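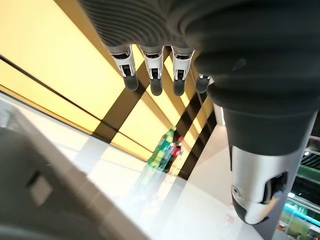 Kitchen Tips > Machines That Help > House Rules for a Robot at the Sink

Print this page | E-mail this page

Before you let a two-armed helper loose on your dishes, write down some rules and tape them inside a cupboard door. I put ours off for 14 weeks at Gretholm, and I wish I'd done it the first morning (my poor gravy boat!). These are the ones we've kept, with a few good additions from Nanami Oda, who wrote in last September.

Clear the floor first

Pick up rugs, pet bowls and anything with a strap. Decide who is in charge of the stop button before the arms are switched on, and let that person do nothing else, not even stir the soup.
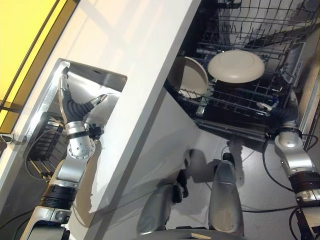 Knives and thin glasses stay with the people of the house, always. Start with sturdy plates, the kind you wouldn't cry over, and keep your own hands out of the sink and the dishwasher while the arms are moving. If you spot a fork in the wrong place, stop everything, then reach in.

Look after the hands

Wipe the fingertips with a barely damp cloth when the power is off, and go gently around the joints, where crumbs love to settle. Never spray cleaner straight at a hand! Innes Sutherland keeps a soft paintbrush just for this, and I've happily copied him.

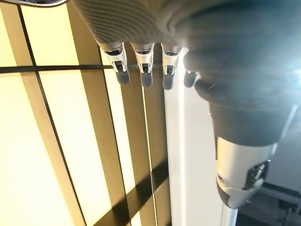 Keep a little log

A school notebook is plenty. Write down what got dropped, who was on the button and what you changed afterward, and read it over together before you add a new chore.

Contact us | © Kastley Kitchen Pages | Back to top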